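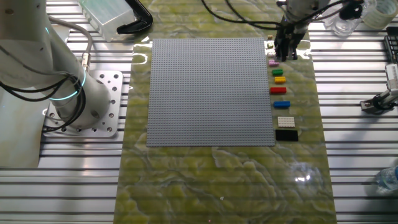 Pinces : premiers résultats du banc d'essai Lego

On l'attendait depuis l'automne, et le comparatif de pinces a enfin démarré ! Depuis le mardi 14 février, l'équipe manipulation fait passer nos trois candidates sur la même épreuve, avec les mêmes pièces et le même bras, et les premiers chiffres sont assez surprenants pour qu'on vous les livre sans attendre le rapport complet.

Petit rappel pour celles et ceux qui ont manqué l'épisode précédent. Nos cellules d'assemblage tournent toutes avec la pince Videl, que tout le monde connaît (et que tout le monde a déjà démontée au moins une fois). Elle fait le travail, mais dès qu'on descend sous une certaine taille de pièce, elle devient capricieuse. D'où l'idée de la mettre face à deux autres modèles à doigts parallèles : la Voster, plus fine et plus rapide, et la Singhal, plus lente mais dotée d'un vrai retour d'effort dans les doigts.

Pourquoi des Lego ? Parce qu'une brique, c'est cruel. La géométrie est parfaitement connue, les tolérances sont serrées, et l'emboîtement ne pardonne pas grand-chose : un léger défaut d'angle et la pièce monte sur les plots au lieu de s'y enfoncer. En plus, tout le monde peut refaire l'essai chez soi ou dans un autre labo sans commander une pièce usinée à prix d'or. On range les briques le long de la grande plaque grise, de la plus large à la plus petite, et le bras doit les saisir une à une puis les poser à l'emplacement prévu. Les plaques plates et les briques moyennes servent d'échauffement. Les minuscules pièces claires du bout de la rangée, elles, font transpirer tout le monde.

Mamta Pal, qui a écrit le protocole, a tenu à ce qu'on sépare nettement la prise et la pose. Très bonne idée, vu la suite ! Une prise est comptée réussie si la pièce ne bouge pas entre les doigts pendant le trajet. Une pose est réussie si la brique tient quand on retourne la plaque. Pas de demi-point, pas de « presque », et on ne repousse pas la brique du bout de l'ongle avant de noter (oui, il y a eu des tentations).

En tout, 522 cycles ont été enregistrés avec les trois pinces. La Voster est la plus agréable à regarder travailler : elle ouvre juste ce qu'il faut, elle se glisse entre deux briques voisines sans les toucher, et elle gagne à peu près 14 % de temps de cycle sur la Videl. Sur les briques moyennes, c'est un régal. Par contre, à la pose, elle serre toujours de la même façon, et quand la brique se présente un peu de travers elle insiste jusqu'à l'arrêt de protection. Le bras s'immobilise, on acquitte, on repart. À la longue, ça use les nerfs.

La Singhal, c'est l'inverse. Elle prend son temps, elle tâte, et au premier essai on a cru qu'elle était mal configurée tellement elle hésitait. Puis on a regardé les courbes d'effort, et là, franchement, on s'est tous rapprochés de l'écran — on voit très bien le moment où les plots accrochent, puis la petite chute quand la brique s'enfonce. Avec ce signal, le contrôleur corrige l'angle tout seul et retente la pose sans lâcher la pièce.

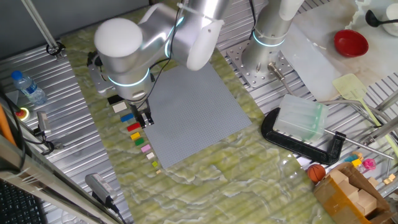

Côté contrôleur, d'ailleurs, on a fait un détour imprévu. Les premiers essais utilisaient notre pilotage en position habituel, et les trois pinces y donnaient des résultats très proches à la pose. Il a fallu passer en admittance, avec une raideur verticale nettement abaissée, pour que les différences apparaissent. La Videl y a gagné aussi, et plus qu'on ne le pensait : une partie de sa mauvaise réputation venait de nos réglages. Les collègues qui l'utilisent sur les cellules de production peuvent déjà récupérer le fichier de paramètres sur le dossier partagé, sous le nom « pose_souple ». Testez-le à vitesse réduite avant de l'adopter, la descente se comporte différemment et ça étonne un peu au début.

Pour la vision, on a gardé une caméra fixe pendant toute la campagne, histoire de ne pas changer deux choses à la fois. Les reflets sur un plan de travail brillant nous ont coûté une bonne demi-journée : le détecteur de contours adorait les taches de lumière et y voyait des briques blanches. On a fini par baisser l'exposition et par ajouter un filtre sur la taille des objets. C'est rustique, mais ça tient.

Reste la question des toutes petites pièces. Avec les doigts d'origine, aucune des trois pinces n'est vraiment à l'aise, et la Singhal s'en sort surtout parce qu'elle sent qu'elle a raté et recommence. L'atelier Stonar nous prépare 2 jeux d'embouts plus étroits, l'un lisse et l'autre légèrement strié, à monter sur la Voster et la Singhal. On est très curieux de voir si la Voster, mieux chaussée, peut rattraper son retard à la pose. Les paris sont ouverts à la machine à café, et la Singhal garde une petite avance.

La deuxième série est prévue en avril, avec une plaque posée de biais et des briques moins bien rangées. Si vous avez une pièce pénible que vous rêvez de voir passer sur le banc (un connecteur, un clip, un joint récalcitrant), envoyez-la à Mamta. On en retiendra 5, de préférence des choses qui vous font perdre du temps toutes les semaines. Les démonstrations sont ouvertes à tout le monde, il suffit de prévenir la veille.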